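4.2 What counts as laundry

Earlier work on household washing tends to assume that the contents of a laundry basket are clothes. Our diaries suggest otherwise. Across the two sites, Colla and Nepia, participants logged 800 loads, and a stubborn share of them contained something with a face. Bears, rabbits, a draught excluder in the form of a sausage dog: all went in with the towels, or were meant to, and most prompted longer diary entries than any shirt did.

We call these items "awkward members" of the load. They share the basket with everything else but rarely share its timetable. A pillowcase is washed when the bed is changed. A soft toy is washed when an adult can no longer pretend it does not need it, and when its owner is at school, asleep or open to bribery. Households in Nepia favoured the late morning. Those in Colla favoured secrecy.

The basket itself matters more than we had expected. In our coding scheme (Figure 3) it is treated as a waiting place in its own right, separate from both the bedroom floor and the drum.
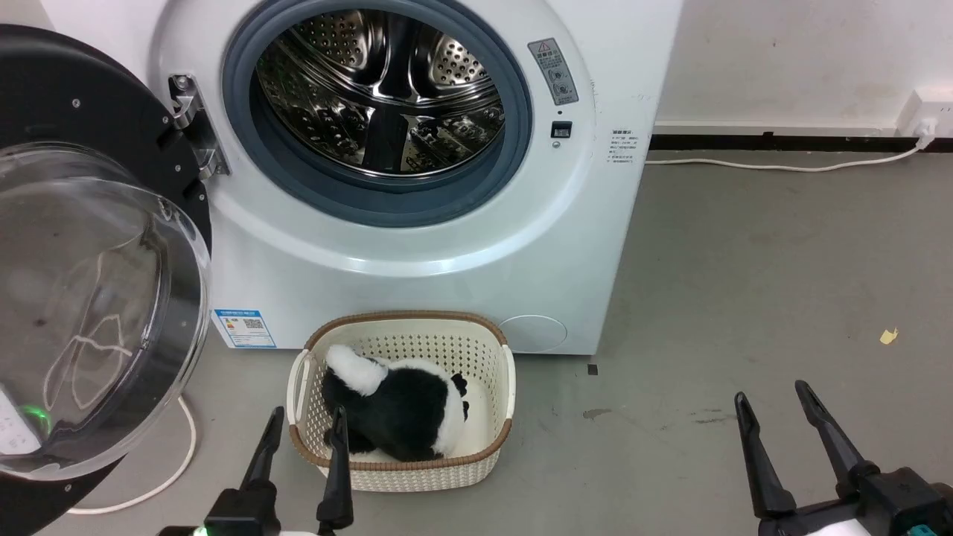
Figure 3. The "waiting" stage: a plush toy in a basket on the floor before a front-loading machine with its door open.

Waiting was where most of the negotiation took place. Participants checked care labels that had faded to blankness, squeezed seams, and consulted relatives who had firm views and no evidence. Several entries record a toy being lifted out of the basket, reconsidered and put back. One household did this for most of August. The usual outcome was a cool wash inside a pillowcase, a practice so widespread that we gave it its own code, though we could trace no common source for it beyond somebody's mother.

Machine design offers little help. The programme lists supplied by participants covered wool, sportswear, curtains and, in one case, "mixed", but made no mention of anything stuffed. Participants filled the gap with local rules. Some allowed a full spin; others regarded spinning as cruelty and accepted a drying time of several days. The round glass door complicated matters further, as it let children watch. Opinion was divided on whether this reassured them.

Jitham (our third site, added later) is excluded from this section because its households used a shared laundry room, where awkward members were seldom brought at all. We return to the question of embarrassment in Section 5.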